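## 3. How people talk about their floors

I should say up front that I never meant to write about floors. The plan was a tidy little study of how tenants in older walk-ups describe noise from the neighbours, and floors kept barging in! Ask someone in Skesmont what bothers them at night and they'll tell you about the boards, the draft under the boards, the colour the last landlord painted the boards, and only then (maybe) about the fellow upstairs.

So I gave in. Regula Ortner and I went back through all 508 interviews and pulled out every passage where a floor got a mention, which left us with 1032 passages and a very long winter. We'd started in December and I still had sticky notes on my kitchen cupboards well into spring.

### 3.1 Sorting the passages

We used three piles: sound, temperature and looks. Regula wanted a fourth for "memory", things like "Mum waxed it every Saturday", and I argued against it for ages because I figured those would turn up inside the other piles anyway. Well, they did, but they behaved so differently from their neighbours that I ended up agreeing with her, and the memory passages now get their own treatment in Section 4. Where the two of us couldn't settle on a pile, we read the passage aloud to each other and tried again the next morning, and whatever was still stuck went into the leftovers and out of the tallies.

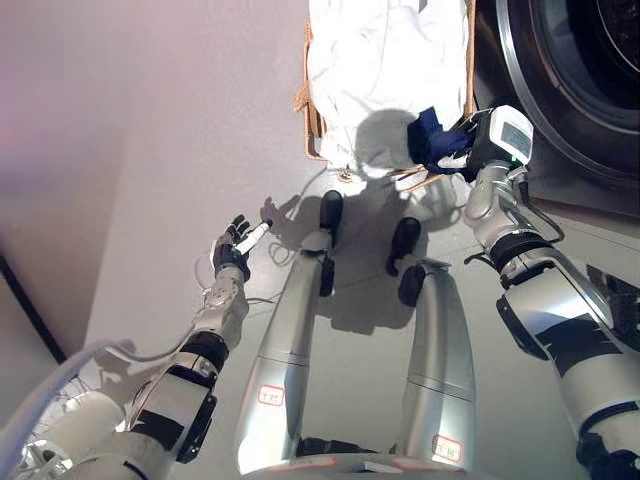 **Figure 3.** Looking down at a pale grey floor.

What surprised me most was how seldom people used the word "loud". They'd say a floor was "hollow" or "mean" or "talks back", and one woman in the Zavavham building told me hers was "a gossip", a word I've been borrowing ever since. Zacharopoulos's older work on stairwells treats that sort of language as decoration, and I think that's a mistake. When a tenant called a floor hollow, she nearly always went on to tell us where in the room she avoided walking, and when. The ones who simply said "noisy" hardly ever did.

Temperature was duller, I'll admit. Cold floors are cold, people wear socks, and the passages are short. The exception was the Tesus Street block, where the talk about cold kept sliding into talk about the boiler and who had a favourite theory about it. We kept those passages in, although Regula would still like it noted that she'd have cut five of them.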